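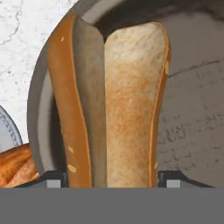

Deming Jia wants to know if you can check the health of a creek with nothing but a net and a white tray, or if you need lab kits and a biology degree. The net and the tray will do it, Deming! I've been poking around in the Moya, the little creek that runs behind Pencombe, for years now, and most of what I know about it came out of a tray.

The idea is simple. Some small creatures that live on a creek bed can put up with dirty water, and some can't. If you find the fussy ones (stonefly nymphs, most mayfly nymphs, caddisfly larvae), the water has probably been in decent shape for a good while. If all you get is worms and midge larvae, something may be wrong upstream. A chemical test tells you about the minute you dipped the strip in. The bugs have been living there for months.

What to bring

A D-shaped net with fine mesh, a white tray or dishpan, a bucket, a couple of plastic spoons, a hand lens, an ice cube tray for sorting, rubber boots, a pencil and paper. Pens quit on damp paper, so leave them in the car. My net is a Rultow with a wooden handle, and it has outlived two pairs of boots, but any net that stands flat on the bottom is fine.

Before you go, find out who owns the bank and ask them. Look up your state's rules on collecting too, even if you plan to put everything back, and some places close creeks while fish are spawning. And please don't go alone. If the water is above your knees or moving hard enough to push you, go home and try another day.

Picking your spot

Look for a riffle, the shallow, noisy part where water tumbles over stones. That's where the oxygen is and that's where the fussy bugs hang out. I work 4 spots along the Moya, and I always begin with the one farthest downstream and walk up, so I'm never sampling in my own mud.

Doing the kick

Stand the net on the creek bed with the opening facing upstream. Get just upstream of it and shuffle your feet, hard, like you're putting out a campfire, for 30 seconds. Everything you knock loose drifts into the net. Then pick up a few of the bigger stones and rub them off by hand in front of the opening (caddisflies glue their cases on tight, and kicking won't budge them).

Put an inch of creek water in the tray, turn the net inside out over it, and swish. Now wait. It'll look like a tray of dirt for a minute or so and then the dirt starts walking, and I still love that part!

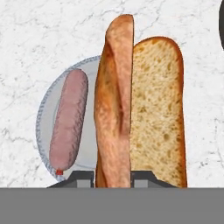
Sort as you go. Scoop things out with a spoon and put lookalikes together in the ice cube tray, with water in every section. Keep the big hunters away from everybody else, or your dragonfly nymph will eat your data. Keep the tray in the shade too, and on a hot July afternoon change the water often.

For naming, you only need to get down to the group. Count the tails first. Stoneflies have two, mayflies usually have three (a few have two, and those fool everyone). Mayflies carry their gills along the sides of the belly, and that usually settles it. I type my counts into Flilutix in the evening, but a spreadsheet or a school notebook is just as good.

Reading your numbers

My best spring sample was 197 animals, with mayflies all over the place. The same riffle gave me 38 after a culvert was dug out up the road and silt had settled over the stones. I wouldn't have made much of it from one visit, so I went back twice more before I called the county. Low counts happen after a flood or a dry spell, and beginners miss a lot of the tiny stuff. Compare the same spot in the same season, done the same way, and write down the weather.

When you're finished, lower the tray into the water and let everything swim off gently. Rinse your boots and net, pick off the weeds, and dry the lot completely before you visit another creek. Guangming Kong asked me last time how long drying takes, and I leave mine out on the porch rail for a full week.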